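Notes on the bench data from the Nillthorpe site, two-arm cell. Poonam Bansal keeps this file, shout at her if something's wrong.

## What's in it

- 400 recordings, head view, both arms
- 200 of them labelled by the people who used to do the job by hand
- cloth handling and small loose items, on brown covering
- 20 held back for testing, don't train on these please

Split lists are in `splits/`. Labels are plain text, one line per step. Spelling varies, we left it.

## Why we did it

Skolavetti wanted the sorting bench automated by July. The bench team wanted to know what that meant for their shifts. Fair question, and the answer kept changing. So the deal was: bench staff write the labels, in their own words, on paid time, and they get a say in which jobs go to the arms first.

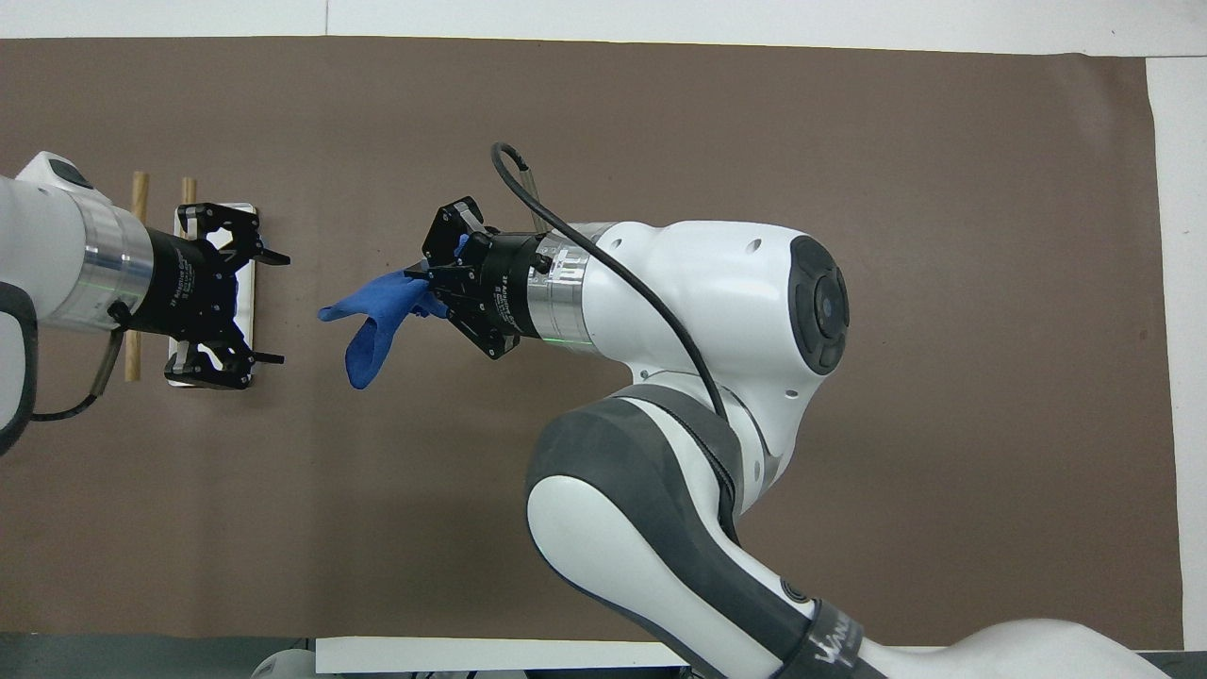 First pick was anything that means the same wrist movement all afternoon. Folding, passing, picking up bits. Checking stays with people for now, and so does anything a customer has complained about. Night shift asked for the opposite order and lost the vote, they're still a bit sore about it.

What changed so far: 2 people moved over to labelling, same grade. Less lifting. More standing about waiting on resets, which most of them hate. The break rota got rewritten becuase somebody has to be near the stop button. Pay for that extra duty isn't settled, ask Poonam not me.

## Known problems

- cloth labels are messy. "rag", "wipe", "blue one" can all be the same thing
- Tuesday recordings have the clock wrong, sort by file number
- Kikuchi export drops the left arm's gripper values, use the Kumamow one
- some labels have opinions in them. Leave them in, the staff asked for that

## Use

Internal and partner sites only. Not for timing staff against the arms, thats written into the agreement and it stays there.

TODO: reset times per shift, second labeller pass on the held back set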